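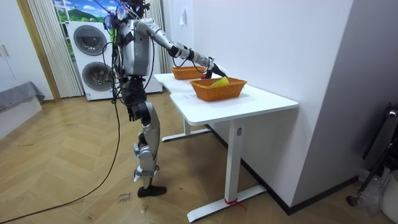 My mum rang in September to ask how much a robot costs, and whether it would be cheaper than the nice woman who does her ironing. I told her I'd find out. I've now spent an unreasonable number of evenings on it (and eaten a lot of biscuits), and the short version is: save up, and start with the boring bits.

The boring bits are what the brochures leave at the back. I asked two sellers, Sudesano and Dmytriv, for a full quote on a machine that could handle simple jobs at a table, baskets and folding and that sort of thing. Sudesano's came to eight pages! The robot itself was on page one. Everything after that was delivery, training, spare fingers, a support plan and a charge of £200 for somebody to come out and look at your floor.

I laughed at the floor visit, then I went to Dunley to see a workshop that has been through it all, and I stopped laughing. They'd put £1,000 aside for extras and it went on a table, cabling and a second set of hands. The table was the best money they spent, they told me, a height-adjustable one, and they wished they'd ordered it before anything else. So do I, frankly, and I only wanted one for my sewing machine.

Starkness, the little village hall near me that's thinking of hiring one for its laundry, has gone about it the other way round. They've written down every job they'd like done, crossed out anything a person can do in a minute, and are pricing what's left. I love this. It's how my gran bought a freezer.

If you're tempted, ask for the yearly cost before the purchase price. Dmytriv wanted another £1,000 a year for repairs and updates, and I had to ask twice before anyone would put it in writing. Measure your doorways too, and find out who pays the postage when a hand goes back.

Mum is sticking with the ironing lady for now.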